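Minutes of the Claltinia Play and Mending Circle, April 15, 2020

**Present:** Rajkumari Shukla (chair), Venkatesh Rajan, Harish Nautiyal, Harish Dubey, Bhupendra Awasthi (taking the minutes, so please blame him for any spelling)

**Apologies:** none received

### 1. Welcome and last minutes

Rajkumari welcomed us all and said how lovely it was to see the room looking so cheerful. The last minutes were agreed after Harish D. asked that "glue" be changed to "good glue", which he felt made quite a difference to the sense of it.

### 2. The small table

We spent a good while on this, more than anybody had planned, but it was a friendly talk and worth having. Venkatesh would like the small table kept for toy mending and for the little ones to try the play tools, with the desk lamp left on it so that we are not forever carrying it back and forth. Harish N. agreed about the lamp but was uneasy about the cable, as small hands do like to pull at things. He suggested the power strip stay at the back, well away from where the children stand, and that any spare cable be coiled and tied.

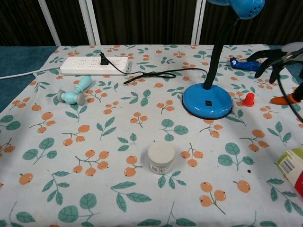
Rajkumari then brought up the cloth, which she is very fond of (as are we all, the orange berries do lift one's spirits), and wondered if it ought to be saved for open days and something plainer used for mending. Harish D. thought a cloth was there to be used and that a bit of glue would wash out. Bhupendra was not so sure about the glue, particularly the good glue. After some back and forth we settled on keeping the berry cloth and laying a board over it for anything messy.

**Agreed:** lamp and power strip to stay on the small table. Harish N. to bring ties for the cable. Venkatesh to look out a board.

### 3. Toys

The toy box from Tomar has been sorted and 59 pieces are fit to lend. A further 11 need mending, mostly wheels. Rajkumari asked that loose caps and pegs go into a lidded tub at the end of each session, and that the toy hammers be wiped before they go back in the box.

**Agreed:** Harish D. to find a tub with a lid that really does shut.

### 4. Money

The balance stands at 954 rupees. Bhupendra asked if this would stretch to a second lamp. It was felt that we should wait and see how we get on with the one.

### 5. Any other business

Venkatesh offered to write to Heteneo about a September open day. Warm thanks to him.

Tea was taken afterwards. Harish N. has the key.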